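5. Setting up the arm for the block exercise

Allow 40 minutes the first time. Work in pairs, one at the keyboard and one at the table. Section 4 (joint calibration) must be finished first.

1. Spread the green cloth over the table and up the wall behind it.
2. Set the base plate at the left of the table and fix it with a clamp. Tighten by hand only.
3. Check that the cables run down beside the base and clear of the elbow.
4. Put the blocks within reach of the gripper, 26 cm from the base plate.
5. Switch on the power supply, then start the Sarard program.
6. Choose Home and wait until the arm stops.

CAUTION: Keep hands off the table while the arm is moving. The servos do not stop when they meet a finger.

7. Choose Teach and move the arm with the leader handle. Pick up one cube and lift it clear of the others before moving sideways.

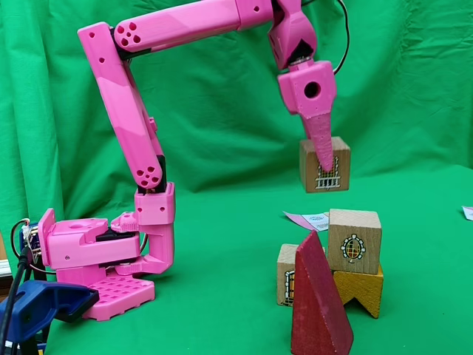

Fig. 13. Cube held above the other blocks. Base plate clamped at the front left corner.

8. Lower the cube, open the gripper and raise the arm straight up.
9. Save the run under your team name and fill in the log sheet.

Note: A run counts towards the Stakcombe club round only if the cube is let go before the arm goes home. Teams need 19 saved runs by the November meeting.

Note: If the cube slips, see section 7 before changing the grip setting. Do not put tape on the finger.

Spare servos are in the Strobel drawer. Sign them out with Henrike Hellwig.

Section revised 16/06/2026, T. Grube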